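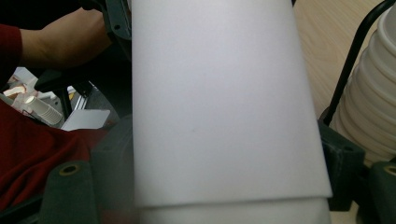

Brunandale Community Hall will stop buying plastic-lined cups for its hot drinks counter in March and change to an uncoated-feel paper cup supplied by Grokcombe, the hall's operations office said on Monday, January 29, 2018. The new cup is plain white with a smooth matte surface and no printing on the wall. It tapers in the usual way, and when the cups are stacked the rim of each one stands slightly proud of the cup above, leaving a narrow band at the seam. That band matters to the counter staff, who separate cups by the rim and have had trouble with the present stock sticking together.

The present cup, bought from Pascu under a contract that ends in March, nests too deeply. Staff often pull two cups at a time and serve a drink in both. Indira Nambiar, who runs the counter, logged the problem over 6 weeks last fall and found that doubled cups made up 9 percent of use.

"The supplier's answer was to twist the stack before pulling," Nambiar said. "That works when there is no line."

Grokcombe's cup has a wider rim and a shallower nest. A sleeve of the new cups is therefore longer than a sleeve of the old ones for the same quantity, and the cupboard under the counter will need its middle shelf lowered. Phong Khúc, the hall's maintenance lead, put the work at 2 hours. The wall dispensers in the meeting rooms will stay in place. Their collars adjust to the new rim diameter with a screwdriver.

The lining on the new cup is water-based. The county's food waste contractor, Jometen, has agreed to take used cups with the hall's food scraps, provided lids and stirrers are kept out. A separate bin for lids will go next to each drinks point. Cups with lids still attached will be treated as general trash, and a load with too many of them can be refused.

Unit cost is higher than before. The operations office expects to recover part of the difference through fewer doubled cups and a smaller trash collection, but it has not published an estimate. Drink prices at the counter will not change before the summer schedule.

Groups that rent the hall and bring their own supplies are not affected, although they may buy cups from the office by the sleeve. Orders need to reach Lakshmi Pai at the front desk 2 working days ahead. Cold drinks will continue to be served in the existing reusable tumblers.

Remaining Pascu stock will be used up first in the upstairs meeting rooms. The main counter changes over as soon as the shelf is lowered, and the first delivery from Grokcombe is set for the opening week of March.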